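Delivery robots at work, who ends up opening all the doors??

posted in Work & Jobs > Automation by mopbucket_gelldale

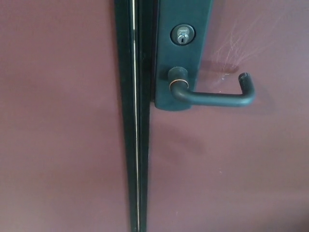

So I'm on evening support staff at a care home in Gelldale, and since December we've had 2 delivery robots doing linens and supplies. Fine, mostly. Less pushing carts. But the doors on our older wing are plain lever handles with a key lock, no push plate, no opener, nothing. Robot rolls up, stops, pings whoever is closest. That's me. Every time.

Last month I had 322 door calls on my log. Management says the robots "free up staff time" and my other duties got bumped up to match. But I'm the one walking back and forth to pull a lever. And if the door is locked I have to go find the key first.

Two things I want to know. Do other places write this into somebody's job, or does it just land on whoever is near? And is there a fix that isnt propping the door open, which we're not allowed to do (fire rules)?

hevmont_nights

Been through this at Hevmont, warehouse not care home, but same deal. Our robots came in and for the first 4 weeks it was all door calls. People got mad, started ignoring the pings, robots sat in the hallway, then the day crew got yelled at for late stock.

What helped us:

Save the log. You already have a number, good. Numbers got us further than complaining did.

Ask for door calls to be a listed task with time set aside for it. Ours is on the shift sheet now, rotates, so it's not always the same poor person. Took a while but the mood got a lot better.

Ask about powered openers on the worst doors only. You don't need all of them. The robot company should be able to tell you which opener their machine can talk to, ask them in writing. And don't let anybody stick an opener on a fire door without the building people checking, it has to still close and latch the way it's supposed to.

Also batching. Our runs used to go out whenever something was ready. Now they go at set times, somebody walks the route with the robot and gets all the doors in one go. Fewer pings. Costs nothing.

One more - the locked door. Ask if it even needs locking during your shift. Ours didnt, it was just an old habit. Yours might, so ask before you change anything.

dkr300

just get a robot with an arm, they can do handles now

chiba_transfer

The arm idea, maybe someday. We had a trial at the Gelbridge site with one that was suposed to do lever handles. It managed the easy ones. A heavy door with a closer on it was another story, and anything with a key was a no. They went back to calling a person. I wouldn't wait around for that.

Agree with hevmont on the shift sheet. The part I'd push on is your other duties. If they raised your workload because of saved time, ask how they figured the saved time and whether door calls got subtracted. In our case nobody had subtracted them. My supervisor wasn't being sneaky, she just never saw the pings, they only went to our handhelds. Showed her one evening's worth and she took two rooms off my list the next week.

If you have a union rep, loop them in before the meeting. If not, bring a coworker.

mopbucket_gelldale

Thanks, the set times thing sounds doable, gonna bring that up first. Didn't know the pings might not show on her end - will check. Locked door stays locked I think, it's where we keep supplies, but maybe I can at least get my own key.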